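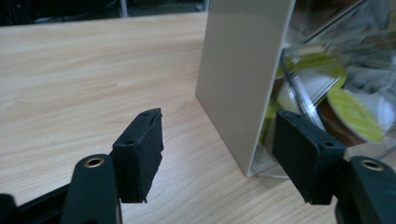
Mesa de madera clara y, sobre ella, un recipiente transparente.

Visita a la sede de Lasance: cómo se prepara el catálogo de una plataforma pequeña

El sábado 25/09/2021 Lasance abrió sus oficinas al público durante una mañana. Lasance es un servicio de vídeo por suscripción dedicado al cine europeo y a las series de producción modesta, y era la primera vez que dejaba entrar a gente ajena a la empresa. Nos apuntamos con dos semanas de antelación y nos tocó el segundo grupo, de 16 personas.

La visita empezó en la segunda planta, en el departamento de adquisiciones. Nos recibió Petronella Engelbrecht, responsable de compras, que dedicó casi media hora a explicar cómo se negocia una licencia. El catálogo tenía ese día 3.694 títulos, contando cada temporada como un título. La mayoría se contrata por periodos de dos o tres años y sin exclusividad. Las exclusivas se reservan para los estrenos, y según Engelbrecht cada vez cuesta más conseguirlas: las productoras medianas prefieren esperar a ver si llama una de las grandes.

Alguien preguntó por qué desaparecen películas sin aviso. La respuesta fue que el aviso existe, en una pestaña llamada «Últimos días», pero que está tan escondida en la aplicación de televisión que casi no se usa. En octubre la pasarán a la pantalla de inicio.

De ahí bajamos a la sala de subtitulado. Trabajan con un programa propio, Plultow, que reparte cada película entre traductor, revisor y ajustador. Sinan Yüksel nos enseñó el flujo completo con un capítulo de Akgül, la serie turca que estrenan este otoño. Son ocho episodios de 50 minutos. Vimos la misma frase en tres versiones – la literal, la traducida y la que cabe en dos líneas – y la diferencia era considerable. El doblaje se encarga a un estudio externo, Urard, y solo para los títulos infantiles y alguna serie.

La tercera parada fue control de calidad, dos salas pequeñas con las persianas bajadas. Cada archivo se revisa entero al menos una vez. Zaid Najjar comentó que los fallos más habituales son los desfases de audio y los rótulos en un idioma que no corresponde. Los másteres antiguos dan más trabajo, y alguno se ha devuelto cuatro veces a la distribuidora.

La mañana terminó con una charla de Liv Holmgren, directora de producto, y Volkan Şimşekoğlu, guionista de Akgül. Holmgren habló de precios. No piensan poner publicidad ni abrir un plan gratuito, y mantendrán la cuota mensual hasta el verano. Reconoció que muchos abonados entran por una serie concreta y se marchan al acabarla. Şimşekoğlu contó que el guion pasó por dos cadenas antes de llegar a Lasance y que una de ellas pedía episodios el doble de largos.

El turno de preguntas se quedó corto, apenas diez minutos, y la parte técnica de la aplicación no entraba en el recorrido. Yo habría cambiado parte de la charla por un rato más en subtitulado.

Datos prácticos: la visita dura 95 minutos, es gratuita y requiere inscripción en la web. Hay ascensor hasta la segunda planta. No se permite grabar las pantallas en control de calidad. La próxima jornada está prevista para la primavera, todavía sin fecha.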